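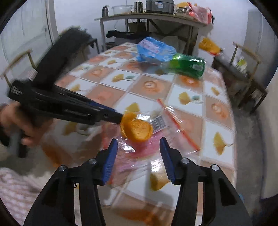

餐桌上剥橙子，桌布被橙皮油弄得发黏，大家怎么处理

发表于 2021年1月10日　作者：Dimas Sitompul

家里餐桌铺的是那种亮面的格子桌布，白格和桃棕色格子相间，白格里印着银杏叶样子的黄叶子。去年12月换上的，Vato 的，在 Levisberg 的家居店买的，按尺寸裁。用到现在没别的毛病，就是吃橙子、橘子之后，放皮的那一块会发黏，用湿抹布擦过还是涩，手肘放上去能粘住。

我现在的办法是剥之前先摊一个透明塑料袋，皮放在袋子上，吃完连袋子一起收。袋子是装东西剩下的，带一条红色封条，上面还贴着条码标签，反正也是要扔的。这样桌布是干净多了，可是袋子皱，皮放不稳，孩子伸手一碰就滑到桌布上去了。

想问三件事。已经发黏的地方用什么擦不伤印花？垫袋子有没有必要，还是直接换个盘子？另外皮我想留着晒一点，装回这种袋子里行不行？

————

洗碗三号

发黏是橙皮里的油，清水擦不掉。洗洁精滴一滴在湿海绵上，用软的那一面打圈，等一会儿再用清水抹两遍，最后干布收掉。我家也是亮面桌布，一直这样弄，花没掉。

绿的那面百洁布别碰，擦一次就雾了，救不回来。

————

Thaís Magalhães

同意洗洁精，不同意垫袋子。直接拿盘子就行了。塑料袋又滑又响，桌上还多一样东西。我们家剥橙子都在水池边上，剥完再端上桌。

————

Dimas Sitompul

回楼上，水池边站不下两个人，孩子也够不着，所以才在餐桌上剥。盘子试过，小孩喜欢把皮摞成一堆，摞高了还是往外掉。

————

老周在北边

盘子掉出来是盘子太小。换个深一点的汤盆，皮扣着放进去，一家人吃完都装得下。

我倒是觉得楼主那个袋子没什么不好，本来就要扔，先垫再装垃圾，等于用了两回。剥之前把袋子用手掌抹平，开口朝自己这边，吃完从四角往里一拢就行。

————

Shiuli Mollah

提醒一下，有人用酒精擦，我劝先别急。我在 Pikstead 租房的时候房东留了一块印花桌布，我用酒精棉片擦橙子印，黏是不黏了，颜色也掉了一块，纸巾上全是黄的。后来押金扣了钱。

要用的话，翻到垂下来那一边的背角先试。

————

洗碗三号

酒精得看浓度和桌布。有些印花在膜下面，随便擦；有些就印在表面，一擦就走。楼主这种我没见过实物，不敢说，还是洗洁精稳妥。

————

Thaís Magalhães

我就用酒精，用了两年，没事。喷一下立刻擦干，别让它积在上面。棉片泡透了捂着当然会掉色。

————

Shiuli Mollah

我没有捂，就是正常擦的。桌布不一样吧。你那块是什么料子？

————

Thaís Magalhães

不知道，超市卷着卖的，纯色的，没印花。

————

Shiuli Mollah

那就对了，纯色的当然看不出来掉不掉。

————

老周在北边

你们俩别吵，楼主背角试一下就知道了，五分钟的事。

————

Ningsih Kwok

说一下晒皮的问题。

皮要晒的话，剥的时候就要留心。我一般是从顶上划十字，往下撕成四瓣，底下连着，挂得住，也好摊平。剥成一个碗形的也能晒，就是弯进去的那面干得慢，里头白的那层容易先发霉，最好再掰开一刀。

晒之前先用盐搓一遍表面，冲掉，厨房纸吸干。白瓤刮不刮看用途，泡水喝就刮薄一点，炖肉无所谓。

时间上，冬天窗台朝南，我这边要15天左右，捏起来能脆断才算好。没脆就装袋，过不了几天袋子里面就起水汽，一打开有酒味，那一袋就都不能要了。

袋子的事：用过的袋子我不会拿来装干货。洗不干净，封口那一条缝里最容易藏东西，封条用过几次也夹不紧了。玻璃瓶最省心，瓶口垫一张纸再拧盖。

————

Dimas Sitompul

谢谢，这条很有用。我之前剥的基本都是碗形的，难怪上次晒了一盘，里面那层有灰点。

再问一句，超市买的橙子打了蜡，晒皮能不能用？

————

Ningsih Kwok

看得出打蜡的我就不留皮，吃完直接扔。要留皮就去早市买带叶子的橘子。橙子皮晒出来本来也偏苦，不如橘子皮香，你如果是想泡水，建议换橘子。

————

洗碗三号

打蜡的可以用热水加小苏打搓，我妈一直这么弄，几十年了。

————

Ningsih Kwok

搓掉的是表面那层，别的我就不放心了。各家自己看吧，反正橘子皮也不值钱，没必要非用那几个。

————

Dewanti Sumampouw

岔一句，楼主的桌布是不是也会热的东西一放就起印子？我家那块 Vato 放过一次汤锅，留了个白圈，一直没下去。我后来写信问过店里，说让我垫隔热垫，这我也知道……

————

Dimas Sitompul

没放过锅，我们家锅都在灶台上直接盛。杯子放过，没印。

————

老周在北边

白圈可以拿吹风机低档隔着毛巾吹一吹，有时候能退。别凑太近，我吹皱过一块。

————

Dewanti Sumampouw

吹过了，退了一点点，还是看得见。现在上面长期放个果篮挡着。

————

阿蛮不吃葱

我来唱反调。橙皮这东西本身就能去黏。贴过标签的瓶子，拿橙皮外面那面一擦，胶就下来了。所以桌布上的油别急着擦，趁新鲜拿纸巾抹开，连旁边的旧胶印一起带走，然后再上洗洁精。我家桌子上孩子贴的贴纸全是这么弄掉的。

————

洗碗三号

木头桌面或者玻璃瓶可以，塑料桌布我不建议。橙皮油会让有些塑料变软，楼主说手肘能粘住，可能已经不光是油没擦净，是表面被泡软了一点。气球沾橙皮油会爆，一个道理。

————

阿蛮不吃葱

气球是橡胶，跟桌布两回事。

————

洗碗三号

是两回事，我的意思是别故意往上抹。擦瓶子归擦瓶子。

————

Thaís Magalhães

这条我站洗碗三号。

————

Lumbantobing路口那家

我们家开小吃店的，桌上也是这种印花桌布，一共17张桌子，冬天每桌送一碟橘子。说下我们的做法：

客人走了先把皮收掉，别过夜，过夜最难弄。然后一盆温水加一点洗洁精，抹布拧到不滴水，擦一遍，换一盆清水再擦一遍，干抹布跟上。就这些，酒精一般不用，收档的时候偶尔喷一次。桌布一年换一回，该旧还是会旧，格子颜色浅的地方先发黄。

垫东西的话我们用旧报纸折的纸盒，折一次用一天，皮往里扔，满了整个倒。孩子摞多高都行。

————

Dimas Sitompul

纸盒这个好，明天让孩子折。

刚才翻了背角试了酒精，棉签上有一点点黄，不多，但是有。那就不用酒精了。发黏那块用洗洁精擦了两遍，干了以后摸着比之前滑，靠近桌边的一小块还有点涩，晚上再擦一次看看。

————

Shiuli Mollah

有黄就别用了，幸好先试了。

————

Thaís Magalhães

行吧，印花的我收回。

————

Ningsih Kwok

晒皮记得每天翻一次面，晚上收进屋里，别放窗台上过夜，露水打了又白晒。

————

Dewanti Sumampouw

纸盒怎么折？有没有底不漏的折法，我试过用超市传单，太滑，一装就散。

————

Lumbantobing路口那家

传单不行，要报纸，两张叠一起折，口沿多翻一道边压实。传单那种光面纸翻边压不住。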